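How long do packaged snack cakes keep after the date on the wrapper?

Posted in Food and Pantry by Llinos Morris, 2020-06-10

I rent out the spare bedroom in my house in Masham and I put out a few wrapped snacks for whoever is staying. I buy them by the case because the small packs at the grocery store cost almost double. The last case had 72 pieces in it and I have had far fewer guests this spring than I planned for, so a lot of it is still in the hall closet.

The dates on most of the pastries run out within the next couple of weeks. A few are already past. They feel normal through the wrapper and I ate one that was 3 days over with no trouble. The closet is dry but it shares a wall with the water heater, so it gets warmer than the rest of the house.

I have a few things I'd like to know. Is the date a safety date or a quality date? Does a filling change things? Can I freeze the rest? And is it okay to give guests something past its date if I know it's fine? I don't want to throw out food, but I also don't want a bad review over a stale cake.
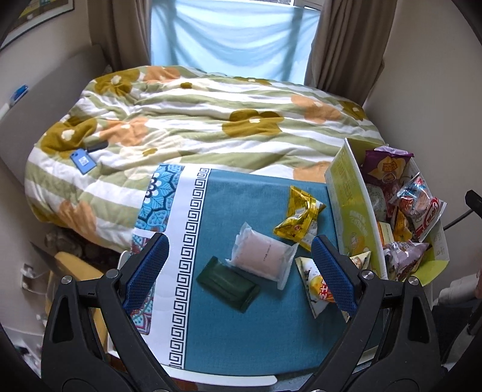
Some of the snacks on the guest room table, filled pastry included.

If it matters, everything is individually wrapped and nothing has been opened. The filled ones say to store in a cool, dry place. They don't say anything about the refrigerator.

Kalkidan Kahsay

I ran the snack counter at a community pool for years, so I dealt with this all the time.

First, look at the wording. "Best by" or "best before" is the maker's guess at how long the product will taste the way it should. "Use by" is the one I take seriously, and I throw those out when the day comes. Most shelf-stable cakes and cookies carry the first kind.

Plain cookies and crackers are usually all right for a few weeks past a best-by date if the wrapper is sealed. They go stale or the fat in them turns. You can tell by the smell, which is like old cooking oil or crayons. It won't be subtle.

Soft cakes with a filling are less forgiving. They hold more moisture, and mold is the thing to watch for. If the label allows room temperature storage, the filling was made for that, but I would not stretch it much past the date. Check each one separately. A pinhole in one wrapper won't show on the others in the box. Throw out anything puffed up, leaking, or sticky on the outside.

Yes, you can freeze them. Leave them in their wrappers, put the wrapped pieces in a freezer bag, press the air out, and write the date on it. I would use them within 3 months. Let them thaw on the counter still wrapped so the water collects on the plastic and the cake stays dry. Cream-type fillings sometimes separate a little after freezing. Thaw one and try it before you do the whole lot. Don't freeze the ones that are already past.

As for guests, I wouldn't. Eat the old ones yourself. People turn the package over and read it.

Also, move the box away from that wall. Heat will age all of it faster than the date assumes.

Iker Sepúlveda

we just eat them. never been sick from one. chips go stale way before the cakes do in my opinion

Remedios Salcedo

I agree with most of what Kalkidan wrote. One thing to add on the buying side. We have two guest rooms and I stopped buying by the case. I get boxes of 24 now, one sweet and one salty, and I write the earliest date on the end of the box with a marker. New boxes go in the back. It costs a bit more per piece, but I was throwing away enough that it came out even.

Put out less, too. I used to fill a basket and most guests took one or two things. Now it's a small plate, and I refill it if they stay longer than a night.

Your local food pantry may take the ones that are still in date. Call before you drive over. Ours wants at least a couple of weeks left on the package, and yours may have a different rule.

Llinos Morris

Thank you all. The box is now on a shelf in the kitchen. I put two of the filled ones in the freezer last night as a test and will thaw them this weekend. The pantry said yes to the crackers.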